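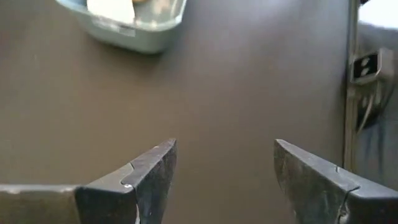
A rule that stays only on the wall is decoration, somebody from Magagula remarked at the coffee table, and I wrote it down. The visit at Brellbridge was in July and took 90 minutes. They have two rules for the grippers — inspect the finger tips before each shift, and keep the hands out of the work area until the arm is released by key. The inspection book had 243 entries. I asked who reads it. The shift leader does, every Friday, and she signs each page.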